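Können Roboter schon das Bad machen? Ein Besuch beim Tag der offenen Tür von Plandero

16.09.2018

Wer wie ich eine große Familie und genau ein Badezimmer hat, der horcht auf, wenn irgendwo von Haushaltsrobotern die Rede ist. Also bin ich zu Plandero gefahren, habe mir gleich am Eingang einen (sehr guten!) Pflaumenkuchen geben lassen und mich dann in die Softwareabteilung durchgefragt, wo Georges Tarawneh mit viel Geduld die Simulation vorführte. Geübt wird dort nämlich zuerst am Rechner, in einem nachgebauten Bad mit Toilette und Holzboden, und man schaut dem Roboter sozusagen über die eigene Brust auf die Hände.

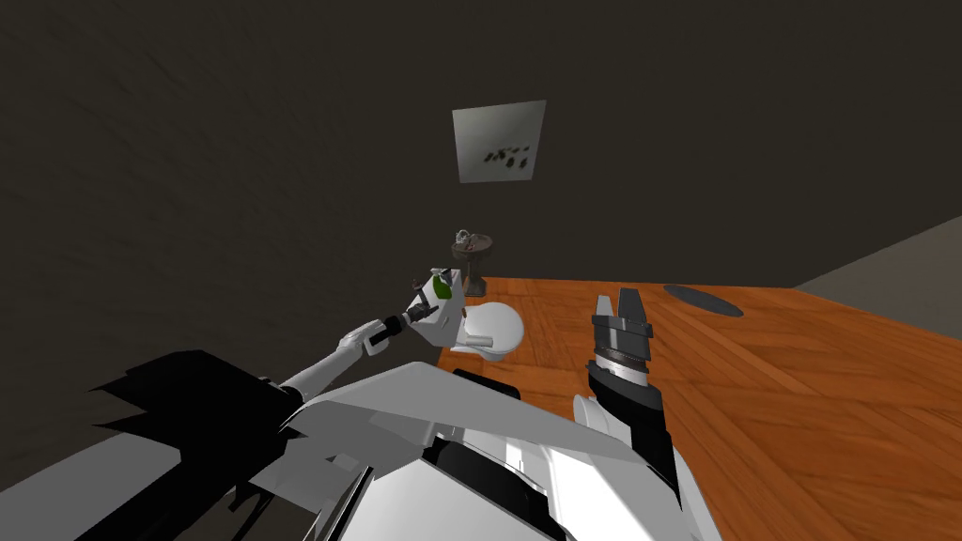
Etwas greifen und festhalten, erzählte Tarawneh, das sei noch der dankbarere Teil. Schwieriger werde es, wenn die Sachen danach ordentlich stehen sollen und der Platz knapp ist. Rund 200 Durchläufe haben sie seit Juli mit dieser Aufgabe gemacht, und zufrieden ist er noch lange nicht. Das fand ich sympathisch - bei uns zu Hause klappt das mit dem Aufräumen ja auch nicht auf Anhieb.

Toàn Dương, der die Szenen baut, zeigte uns noch, worum es ihm geht: eine kleine grüne Flasche auf dem Spülkasten, der Greifer dicht daneben, und drumherum kaum Luft. 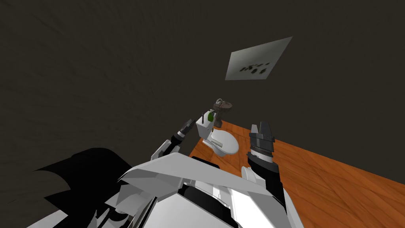
Lesezeit: 4 Minuten

Ob ich mir so ein Gerät ins Haus holen würde? Heute noch nicht, und das Putzen selbst hat an diesem Nachmittag auch keiner versprochen. Aber ich bin viel länger geblieben als geplant und habe darüber fast die Führung bei Virken nebenan verpasst, zu der ich mich dann als Letzte dazugestellt habe.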